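4.3 Registering an exhibitor stand

Use this section to add an exhibitor to a recruitment fair in Gesis. The fair must already exist (see 4.1) and the floor plan must be locked.

1. Open Fairs and select the event, e.g. Priltside Careers Day.
2. Click Exhibitors, then Add.
3. Enter the company name as it should appear in the printed list. The limit is 60 characters.
4. Choose a sector. Only one main sector can be set; up to 11 others can be added under Also recruiting in.
5. Enter the stand number and click Reserve.

Note: Stands in the Mellor hall are numbered from 468 upwards. Do not enter leading zeros.

Caution: Deleting an exhibitor also removes all vacancies linked to it. This cannot be undone.

6. Under Stand profile, upload one landscape picture and type a caption. The preview shows both as visitors will see them.

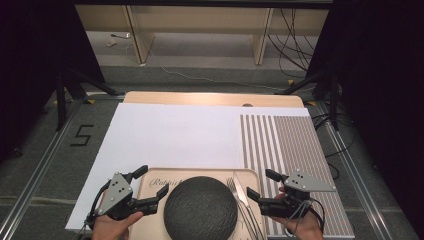 Fig. 7. Tray with fork and knife.

7. Click Publish. The entry appears in the visitor list within 36 minutes.

If the status stays at Pending, check that the Brolau badge export is switched on (see 6.2).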